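Cundonar Lost Property and Reuse Room
Table check, knitwear and soft goods – sheet 2

Checked by: Nerea Montoya
Read over by: Severino Ibarra
Month: April
Area: sorting table and the shelves behind it

Comments go under each item. Write "OK" if there is nothing to say. Anything marked OPEN stays on the sheet until Severino signs it off.

1. Floor and walkway
Clear from the door to the table. The Meinecke crates have been pushed back under the shelf, where they should be. OK.

2. Extension cord
Rating plate reads 3000 W and is still legible. Plug and sleeve sound. Do not run the steamer and the heater from it together – this was on the last sheet too, and the reminder by the socket has come down again. OPEN, new notice needed.

3. Table surface
Ran a bare hand over the wood in both directions, then a scrap of old tights along the edges. No splinters and no raised grain. A snag here pulls a thread before anyone sees it. OK.

4. Knitwear, condition
Pink piece checked on the table. Soft knit with a fine fuzz to it and ribbing running in columns. Pinch a fold and look along the ribs for dropped stitches, then let it go and do the next stretch. None found. Keep rings and bracelets off for this one.

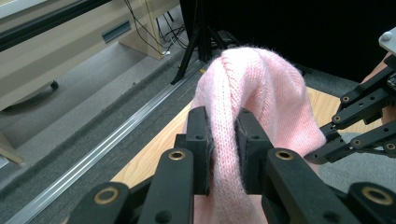
5. Pins, needles and sharp tags
Press along seams and hems with the flat of the hand before folding. One safety pin came out of a scarf in the Flastesach bag and went in the sharps tin. Tin is half full. OK.

6. Labels
Look for any sewn-in label and copy what it says onto the ticket. The white one on the pink knit has reddish-pink lettering that looks like WEDZE. Do not cut labels out, even scratchy ones. If a word is hard to make out, put a question mark after it on the ticket – Severino would sooner look twice than correct the book later.

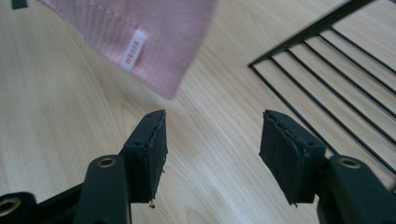 The ticket goes on with cotton thread, never a staple. Two tickets in the last batch were stapled and both left holes. OPEN, Nerea to speak to the evening shift.

7. Wire rack
Felt along the wires and at the corners for burrs. None. Keep knits off it all the same, as loose loops catch on the ends. OK.

8. Folding and shelf
Fold sleeves in first, heavy items at the bottom. No stack above the 16 inch line on the upright. The left stack was over and has been split. OK.

9. Moth traps
Dretach trap behind the shelf is clean. The one by the window is missing. OPEN.

Signed N. Montoya, 4:30 p.m.
S.I. – seen. New notice printed, trap on order.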